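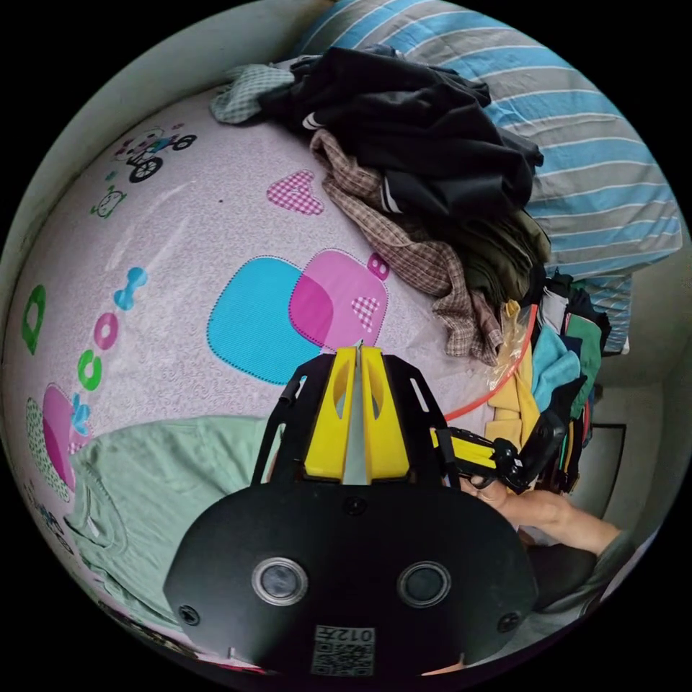

How many spare finger sets should I budget for with two hand-held grippers?

Two sets per gripper is what I'd put in the budget, plus a bag of screws. The fingers are the part you'll go through first, so order them with the grippers and pay shipping once.

Nataša Mujić

Hi all, I'm pricing out a second pair for us and the spares line is the one I can't pin down. We mostly do laundry and clothes folding, if that matters. The Jirnolex quote has fingers sold only in packs, and I have to get my numbers in by February!

Žydrūnas Eglītis

Clothes are pretty easy on fingers (zippers and buttons are the worst of it), so you can go lighter than the first reply says. We ran 7 weeks on one set before the tips got slick. I'd put the money into a second charger and more storage instead - we ran out of card space way before we ran out of fingers. Also ask if the pack price drops at 50. Ours did, and we split the order with the Wanitz people.

Tillman

just buy 40 and be done with it. they're cheap

Stallodholm

Check that the fingers fit both of your pairs before you order. Ours changed the screw spacing between versions and I got stuck with a box I still can't use.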